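Jurkedel Row Tenants Association
Minutes, general meeting, February 9, 2024
Laundry room, ground floor

Started late, heating was off and we had to find more chairs. Quorum met. Agenda as posted by the mailboxes, plus one item added from the floor (bikes).

1. Minutes of the December meeting
Approved with one fix. The line about the side gate should say "to be repaired", not "repaired". Gate still doesn't latch.

2. Money
Balance in the building fund is $234. Spent since last time: $94 on rock salt and two shovels, $92 on the hallway bulbs. Receipts are in the folder. Question about why the bulbs cost so much, answer is they're the long-life ones. Someone felt the landlord should be paying for bulbs anyway. General agreement. Will put it in the next letter, asking for the $92 back.

3. Elevator
Out again twice since December. Sumotier came both times, reset it and left. No written report either time. The people on five and six are fed up and said so at some length. Secretary to write to Ó Conaill (management office) and ask for
- the service log for the past year
- a date for the door motor replacement we were promised
- a sign with a phone number that someone picks up
If no reply in two weeks we go to the city. Vote on that: carried, one against.

4. Heat and hot water
Back stairwell apartments still cold in the mornings. Tenants asked to keep writing down temperatures, time of day and which room. Sheets so far are useful but half of them have no apartment number on them, please add it. Management says the boiler is fine. Discussion went around a few times. No vote.

5. Shared kitchen, ground floor
Mini fridge stays for now. Rules as before: name and date on everything, cleared out on the last day of the month, anything unlabeled goes. Proposal to buy a second one, not seconded, no room on that circuit.
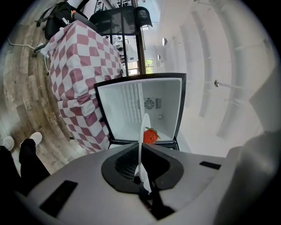
Stove: left front burner still clicks and doesn't light. Use the others. Sink sprayer replaced. Need a new lock for the supply cabinet, the key has gone missing again, will price one at Skokus and bring it to next meeting. Sign-up sheet for parties moves from the door to the corkboard becuase it kept getting torn off.

6. Packages
Three more missing since last meeting, all from the front vestibule. Options talked over:
- parcel lockers (landlord would have to agree)
- leaving the inner door unlocked for drivers, no support for this at all
- deliveries held at apartment 132, tenant there is home most days and offered
Trying the last one for a month. Tape a note to the buzzer panel. Please pick up same evening.

7. Bikes (added)
Too many in the stairwell, fire inspector mentioned it last visit. Tag all bikes, untagged ones go to the basement after thirty days. Basement key from the super. Kids' scooters same rule. Carried.

8. Any other business
Recycling pickup is earlier now, bins out the night before. Radiator in the laundry room leaks, bucket under it, empty it if you see its full. Request for quieter hours on the roof, put off to next meeting.

Next meeting: same room, date to be posted. Bring your own mug.

Minutes taken by the secretary. Corrections in the box under the mailboxes.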